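Bavholm low

The Bavholm low is the name I use, along with a fair number of other amateur weather watchers, for a kind of small winter depression that forms in the cold air behind a bigger one. You won't find it in the older textbooks under that name. They'd call it a polar low or a comma cloud depending on its shape, and I'll admit the borders between the three are fuzzy. I've been keeping this entry going for several winters now, so please forgive the odd bit of chat in it.

Name

The name comes from Bavholm, a weather station on a low island where the first well-logged case passed over one December night. Mitiku Asfaw was on the late shift and wrote it up as "small low, very cross", which I still think is the best short account of one. Ruairí Sheehan later used the island's name in a newsletter piece and it stuck. An earlier name, the Mulligan — after the idea that the weather gets a second go at you once the main storm has left — is still used by a few people and turns up on old charts.

How it forms

You need very cold air moving out over a sea that's a good deal warmer. The sea heats the bottom of the cold air, the air rises, and you get lines of showers. Most of the time that's all you get. Now and then, though, a pocket of even colder air higher up drifts over the top of the showers and gives them somewhere to go, and the whole lot starts to turn.

From there it can be quick! A Bavholm low may go from a ragged patch of cloud to a proper spiral between breakfast and tea. They're small things, less than 500 kilometres across in nearly every case I've looked at, and that's why the forecast models used to miss them. A grid with wide gaps between its points simply stepped over them.
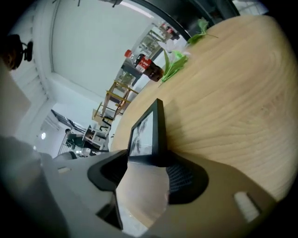 Small black-framed screen beside a wooden tabletop.

Weather at the ground

The usual run of events is a clear, cold spell after the main storm, with good visibility and a light wind, and then a sudden thickening of the sky from seaward. Snow or hail comes in first. The wind backs, picks up, and can reach gusts of 40 knots on an open coast before the centre goes by. Then it veers sharply and the snow turns to scattered showers (often with a rumble of thunder, which always gets people ringing in).

Inland they fade fast. Once the low has lost the warm sea underneath it there isn't much to keep it going, and hills finish it off. Sinard, which sits in a valley well back from the coast, has had only a dusting from lows that buried the harbour road at Bavholm.

Spotting one on a chart

Ruairí's old rule was to look for a kink in the isobars behind a cold front and then distrust it until the satellite picture agreed. I'd add that the pressure at the centre tells you very little. A shallow one can still bring a nasty squall, and I've seen deep ones pass with barely a flurry.

Bulby is the free plotting program most of us use for this. It draws the height of the cloud tops from the satellite data, and anything poking much above 2,000 metres in the cold air is worth a second look. The default colours are dreadful — change them to the grey set before you do anything else.

Disputed points

There's a long-running argument over whether these lows deserve a name of their own. Mitiku thinks they do, on the grounds that they track differently from true polar lows and tend to hug the edge of the main storm's circulation. Ruairí has gone off the idea completely and now says he wishes he'd never written the piece. I change my mind most winters.

The length of the season isn't settled either. The latest case on my own list is from 14th March, but it was a feeble one and the cloud never closed into a full spiral. I've left it in with a query next to it.

See also: comma cloud; cold air outbreak; polar low; sea-effect snow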